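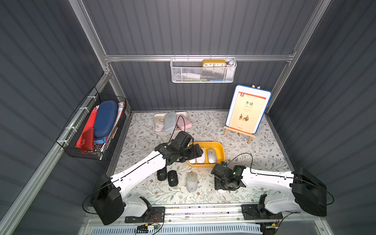

導入前点検チェックリスト(双腕ブース増設の予算検討用・コメント付き)

対象:Plimgate棟 仕分け作業用 双腕ブース
用途:来期の増設見積もりに添付
記号:○=このままでよい △=予算に入れて直す ×=直るまで発注しない

はじめに少しだけ。点検表というと○を並べて判子を押して終わりになりがちなのですが、今回は二台目を買うかどうか、買うならどこにお金をかけるかを決めるための表なので、備考欄をかなり広めに取りました。読むのが大変だと思いますが、お茶でも飲みながらお付き合いいただけるとうれしいです。見積もりは本体をPrelar、架台と囲いをBralutwoodに依頼する前提で書いています。

1. 囲いと架台

1-1 波板パネルの固定、がたつき ○
手で押してみて問題ありませんでした。二台目も同じ仕様でお願いするつもりです。

1-2 アルミフレームの角の処理 △
端部キャップは見積書に「別途」と小さく書かれていることが多いので、ご注意ください。前回はこれを見落として、後から小口の購入申請を出すことになりました。金額はわずかでも、申請の手間は高いものと変わりません。

1-3 前面の開口と立ち位置 ×
ここはいちばん悩んでいるところです。床の停止線は架台の前端から500ミリで引いていますが、物を入れ替えるときはどうしても線の内側に入ります。ライトカーテンを付けるか、扉を付けて扉スイッチで止めるか、両方の見積もりを取りましょう。安いほうだけ聞いておくと、後で必ず「もう片方はいくら?」と聞かれます。

1-4 前面レール下の基板と配線 △
基板と色付きの線が手前にあるので、袖口や清掃の布が引っかからないか心配しています。カバーを一枚追加してください。

2. アームとグリッパー

2-1 二本の動作範囲の重なり △

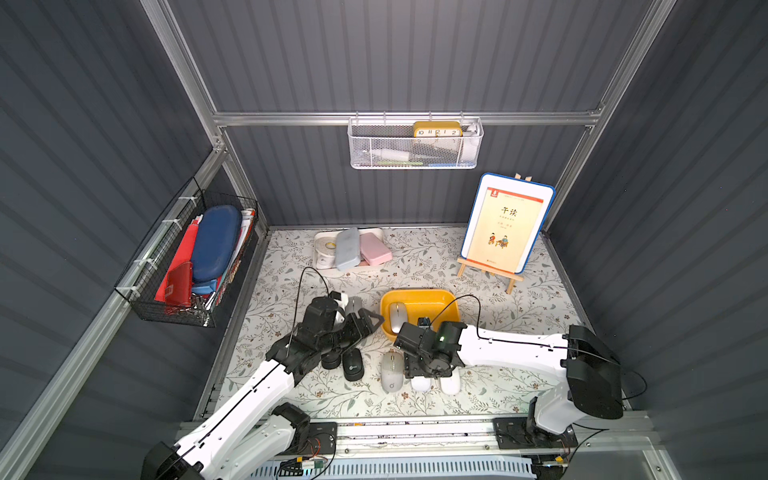

干渉の確認にかかる時間は、どうか人件費として予算に入れてください。装置の値段だけで稟議を通すと、据え付けた後の調整が誰の予算でもない仕事になってしまい、結局は現場の残業で埋めることになります。左右のアームがどちらも黄色い容器のそばまで手先を伸ばすような仕事では、譲り合いの順番を決めて、低速で通して、また直して、という作業がしばらく続きます。マウスが容器の手前に散らばった状態から始めるなら、なおさらです。私は一台につき20時間を見込んで書きました。多いと言われたら、そのときは一緒に説明に行きますので声をかけてください。

2-2 アーム上のケーブルのたるみ △
輪になって浮いている部分があります。動かしたときに隣の腕や棚の物に触れないか、いちばん伸ばした姿勢で必ず確認すること。ケーブルは消耗品と考えて、予備を左右それぞれに用意したいです。納期を尋ねたら6週間という返事でしたので、切れてから頼むのでは遅すぎますね。

2-3 グリッパーの指の摩耗、ねじの緩み △
締め付けの記録用紙がまだありません。用紙だけならお金はかかりませんから、これは来週にでも作ります。トルクドライバーは備品費に入れました。

2-4 非常停止ボタンの位置と効き ×
効きは左右とも良好でした。×にしたのは位置のほうで、利き手が逆の人が立つと遠いのです。増設分は両側に付けてもらい、今の一台にも追加する。この項目だけは値引き交渉の材料にしないでください。

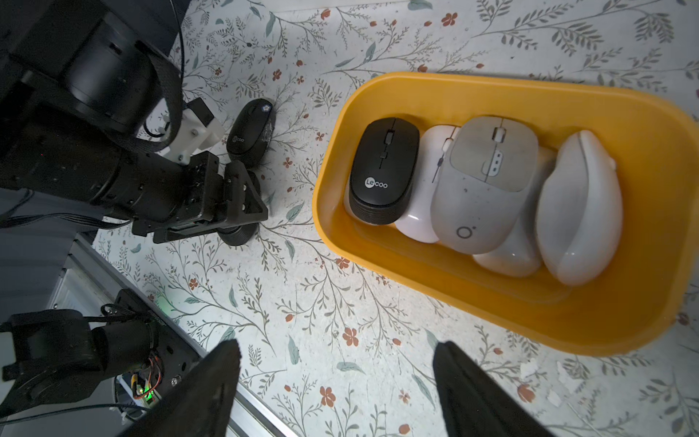

浜名さと子

3. 作業面と扱う物

3-1 敷物のめくれ、しわ △
花柄の布は現場ではたいへん好評で、私も好きなのですが、二台目では四辺を留める金具を最初から付けておきたいと思います。布そのものは安いので、洗い替えも含めて買っておきましょう。汚れてから慌てて似た柄を探すのは、案外くたびれるものです。

3-2 容器の縁、割れ ○
指の先が縁に当たる動きもあり得ますので、割れは毎朝見てください。Cieślakのカタログに同じくらいの深さのものがあり、試しに取り寄せるつもりです。

3-3 扱う物の形のばらつき △
平たいマウスも、丸く盛り上がった大きめのマウスも、同じ黄色い容器に並びます。グリッパーの見積もりを依頼するときに「マウス用」とだけ書くと、先方はいちばん普通の形を思い浮かべて選定なさいます。面倒でも、つかみにくい形のものを先に送って、それで試してもらいましょう。送料はこちら持ちで構いません。横向きに立ってしまった物をどう扱うか(人が直すのか、そのまま腕に任せるのか)も、仕様書に一行入れておくと後で揉めません。

3-4 作業に使わない物の置き場 △
壁のかごは便利なのですが、便利な分だけ物が増えます。重い物は入れないこと、アームの届く高さに張り出さないこと。結束バンドで留めたかごは、バンドの劣化も点検に含めます。

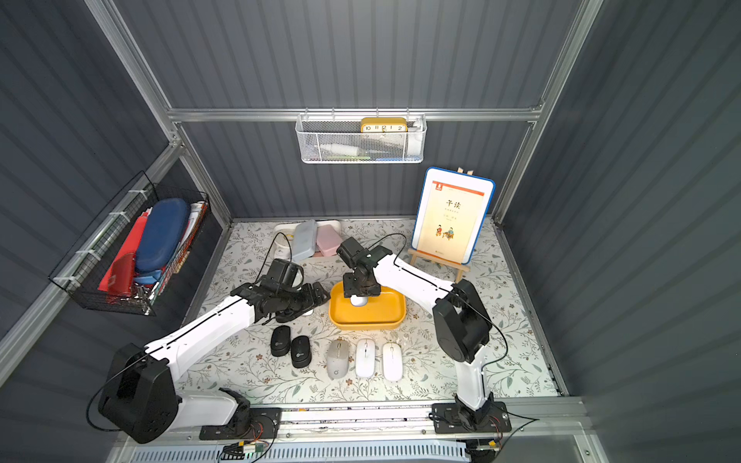

かごの話が長くなってすみませんが、もう少しだけ。二台目では棚板やかごを後から足すのをやめて、最初からBralutwoodの図面に描き込んでもらうほうがよいと考えています。後付けは一つひとつは安くても、取り付けのたびに装置を止めますし、止めた後はまた安全確認をやり直します。図面の段階で決めてしまえば追加費用は35000円と言われました。私は払う価値があると思います。

4. 電源と保守契約

4-1 ブレーカー容量 ×
今の回路に二台目はつなげません。電気工事は装置の予算と別枠で、施設側の締め切りのほうが早いです。2月中に申請を出さないと来期に間に合いませんので、ここは装置の機種が決まる前に動きます。

4-2 停電後の復帰手順 △
紙の手順書が古い版のままでした。勝手に動き出さないことは確認済みです。復帰させる人の範囲を決めて、名前は手順書に書かず役割で書いてください。異動のたびに直すのが大変なので。

4-3 保守契約の範囲 △
Prelarの標準契約には、グリッパーと外部の基板が入っていません。よく触るところほど対象外というのは少しさみしい話ですが、そういうものだと思って部品代を別に積みました。

4-4 講習の費用 △
新しく触る人の受講料と、その日の交代要員の分。どちらか片方しか書いていない予算書をよく見かけますので、二行に分けてあります。

総合所見
×の三項目(1-3、2-4、4-1)が片付くまでは発注を保留し、見積もりの取得だけ先に進めます。△については備考の金額を見積もり一覧に転記しました。数字の合わないところがあれば、遠慮なく赤字を入れて戻してください。次回の点検は、ライトカーテンと扉の見積もりがそろった時点で、1-3から順に行います。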